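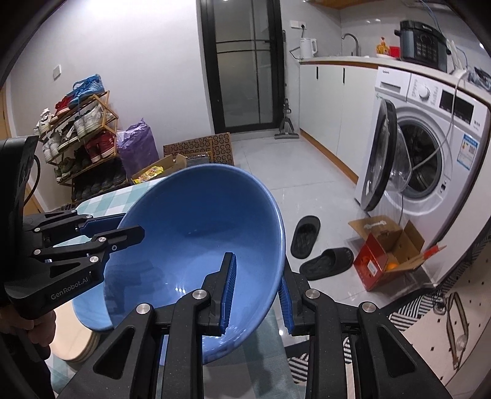
2021-10-09

Hi all, quick update on the Lotham shared kitchen before the quarter closes!

We've spent $947 of the $1,504 Momau gave us in May. Most of that went on the counter and the cabinets (white, with the wood trim along the bottom that everyone voted for), and I'm really happy with how they came out. The kettle and the pressure cooker live on the counter next to the sink now, so the rice people and the tea people have stopped fighting over the one outlet by the stairs.

The washing machine is in under the counter too. I know a few of you weren't sure about laundry in a kitchen, but it saves a trip across the yard and we leave the door open between loads so it can air out.

Dishes: the big blue ceramic bowl is the star, I use it for every salad we serve. We still need 12 dinner plates and a second tablecloth the size of the teal check one. I've asked Skosero for a price on both.

Still to do: shelf over the sink, hooks for the mop, somewhere sensible for shoes. Could you let me know if the leftover money can go toward the shelf?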